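Centro de Ayuda de la Comunidad Disness
Alojamientos turísticos > Reservas y cancelaciones > Fianzas y depósitos

Retención de la fianza por presuntos desperfectos en un alojamiento de corta estancia

Publicado por Yi-chun Chow
2023-06-07

Estimados miembros de la comunidad:

Me dirijo a ustedes para solicitar orientación sobre la devolución de una fianza. Mi familia y yo ocupamos un apartamento durante nueve noches, reservado a través del portal Veltbridge. En el momento de la reserva se efectuó una retención de 900 euros en mi tarjeta en concepto de depósito de garantía, cantidad que figura de forma separada del precio de la estancia. Las condiciones particulares indicaban que dicha retención quedaría sin efecto una vez comprobado el estado de la vivienda.

Transcurridos tres días desde la salida, la sociedad gestora, Mugo, me comunicó por correo electrónico que no procedería a la liberación del importe por «deterioro del mobiliario del dormitorio». El mensaje no identifica el mueble, no adjunta fotografías ni presupuesto y se limita a remitir a la cláusula de daños del contrato. A la entrada se me entregó un inventario de una sola hoja, que firmé sin formular observaciones. A la salida no hubo inspección conjunta; las llaves se depositaron en la caja de seguridad del portal, conforme a las instrucciones recibidas.

Conservo algunas fotografías del dormitorio y todos los mensajes intercambiados con la gestora.
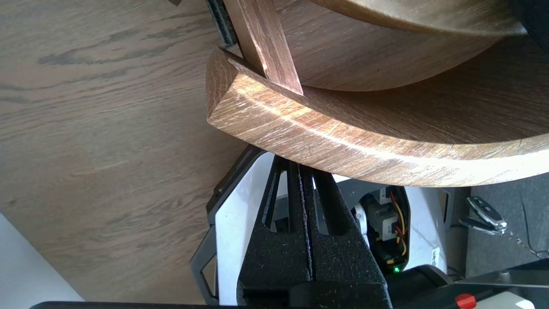
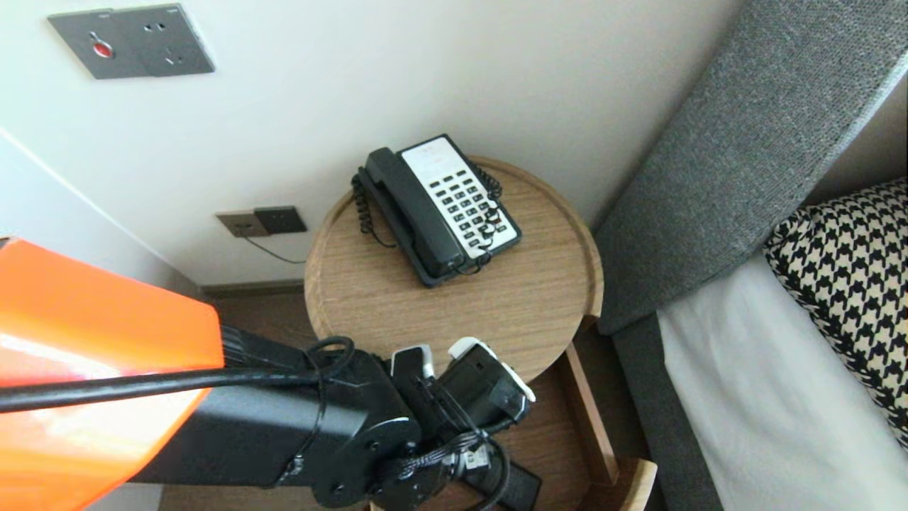 Agradecería que se me aclarasen los siguientes extremos: si la gestora puede mantener la retención sin acreditar el daño; si la firma del inventario sin observaciones me perjudica; y a quién debo dirigir la reclamación en primer lugar, al portal o a la gestora. El expediente abierto en Veltbridge lleva el número 3934 y aparece como «pendiente de información del anfitrión».

Reciban un cordial saludo.

Etiquetas: fianza, inventario, daños, reclamación

3 respuestas

Dineo Tshabalala
Colaboradora de la comunidad

Estimada Yi-chun Chow:

Con carácter previo, conviene distinguir entre una retención y un cobro. La retención, o preautorización, bloquea una parte del límite disponible de la tarjeta durante un plazo que fija la entidad emisora. El cobro supone el cargo efectivo del importe. Le recomiendo que consulte con su banco en cuál de las dos situaciones se encuentra la operación, pues de ello dependen los trámites posteriores. Si se trata de una preautorización y la gestora no la ejecuta dentro de plazo, el bloqueo suele decaer sin intervención del titular.

En cuanto al fondo del asunto, corresponde con carácter general a quien alega un daño acreditar su existencia, su importe y su relación con la estancia del huésped. Una comunicación que no identifica el objeto dañado difícilmente puede considerarse suficiente. Procede, por tanto, requerir por escrito a la gestora la siguiente documentación:

Identificación del mueble o elemento presuntamente deteriorado, con indicación de su ubicación en la vivienda.
Fotografías fechadas, anteriores a su entrada y posteriores a su salida.
Presupuesto o factura de reparación o sustitución, emitido por un tercero.
Copia íntegra del inventario firmado y de la cláusula contractual invocada.

Fije en el escrito un plazo razonable de contestación y envíelo por un medio que deje constancia de la recepción. El servicio de mensajería del portal resulta adecuado a estos efectos, dado que los mensajes quedan incorporados al expediente. Evite tratar el asunto por teléfono; si la gestora le llamase, resuma después la conversación en un mensaje escrito.

Respecto del inventario, su firma acredita que los elementos relacionados se encontraban en la vivienda y, salvo mención expresa, poco más. Examine si el documento contiene una columna relativa al estado de conservación. De no existir, la gestora tendrá dificultades para sostener que el mueble carecía de marcas de uso a su llegada. Debe tenerse presente, además, que el desgaste ordinario no es imputable al ocupante.

Por lo que se refiere al orden de las reclamaciones, diríjase en primer término a la gestora y aporte seguidamente copia de su escrito al expediente del portal. Si la respuesta fuera negativa o no se produjera, podrá presentar la hoja de reclamaciones correspondiente y acudir al servicio de consumo de su municipio de residencia o al del lugar donde se ubica el alojamiento.

Respecto de las fotografías que conserva, remita los archivos originales, sin recortes ni compresión, con el fin de que se mantenga la información relativa a la fecha de captura.

Hamish MacAulay
Miembro

En mi caso la gestora era Hovunari y devolvieron el depósito completo después del segundo correo. Yo escribiría directamente a Mugo y dejaría el portal para más adelante. No puedo decirle si la normativa es la misma en su comunidad autónoma.

Idrisa Makori
Administrador de apartamentos turísticos

Suscribo en lo esencial lo expuesto por la Sra. Tshabalala y me permito añadir algunas precisiones desde la perspectiva de la gestión.

El estado «pendiente de información del anfitrión» significa habitualmente que el portal ha solicitado justificantes y no los ha recibido. Mientras el expediente permanezca en dicho estado, no lo cierre ni acepte propuesta alguna de acuerdo parcial que aparezca en pantalla. En determinados portales la aceptación de una cantidad inferior extingue la reclamación por el resto, y el aviso correspondiente se muestra en letra pequeña. Lea asimismo las condiciones de Veltbridge vigentes en la fecha de su reserva, que pueden diferir de las publicadas en la actualidad.

Discrepo del Sr. MacAulay en lo relativo a posponer la comunicación con el portal. Los plazos internos para aportar documentación son a menudo breves y comienzan a computarse desde la salida, con independencia de las gestiones que se sigan con la empresa gestora. Ambas vías pueden tramitarse de forma simultánea.

Compruebe también si la reserva incluía un seguro de daños accidentales. Figura en ocasiones como un concepto menor en el desglose del precio y pasa inadvertido. De existir, la gestora podría estar obligada a dirigirse a la aseguradora antes de hacer uso de la fianza.

Para estancias futuras, solicite que el inventario recoja el estado de cada elemento y anote cualquier observación antes de firmar, aunque se trate de un simple arañazo. Cuando las llaves se entreguen en una caja de seguridad, envíe un mensaje en el momento de la salida en el que haga constar la hora y pida confirmación de recepción.

Comentario de Yi-chun Chow

Agradezco a todos su atención. He verificado con mi entidad bancaria que se trata de una preautorización y no de un cargo. He remitido a Mugo el requerimiento de documentación en los términos indicados y he incorporado una copia al expediente del portal. El inventario no contiene columna de estado de conservación. En el desglose de la reserva no he localizado seguro alguno, si bien he solicitado confirmación a Veltbridge.

Comentario de Idrisa Makori

Solicite al banco la fecha exacta en que vence la preautorización y consérvela por escrito junto con el resto de la documentación.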